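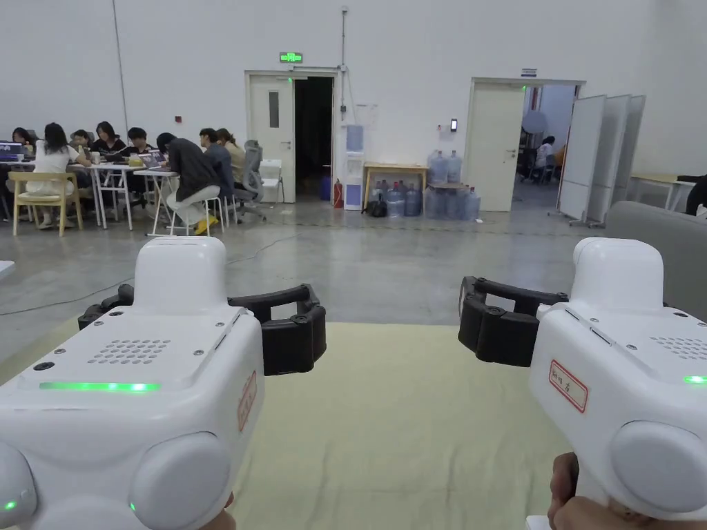
News > Business > Textiles

Search this site Enter keyword Go

Domby changes shrinkage test for knit garments

Clothing supplier Domby will raise the number of wash cycles in its shrinkage test for jersey knits to 50, starting with styles delivered in April. Results will be printed on the hang tag as a percentage, with length and width listed separately.

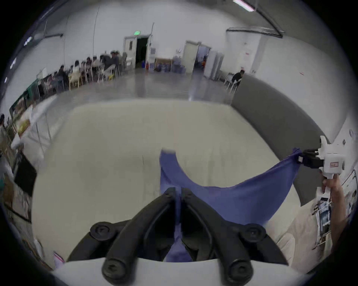

By Lorna Mercado | Textiles desk | 3 min read

The test applies to tops and long-sleeved shirts sold under the Kindari label. Garments are measured flat at the shoulder seam, the chest and the center back before the first wash and again after the last. Tumble drying is excluded. Each style is sampled from a production lot of 1,000 pieces, and lots that exceed the limit are returned to the mill.

Domby said 566 styles fall under the new rule. Woven shirts keep the existing schedule.

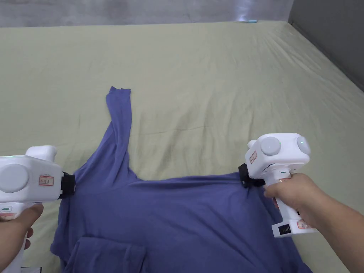

Emanuel Cârstea, technical manager at the Nemutura mill, said most shrinkage in single jersey comes from tension left in the fabric at finishing. The mill has lowered the feed tension on its compacting line and extended the relaxation time before cutting. He expects width loss to fall more than length loss.

Tags on older stock will not be replaced. Retailers can request the full measurement sheet for any style by quoting the lot number.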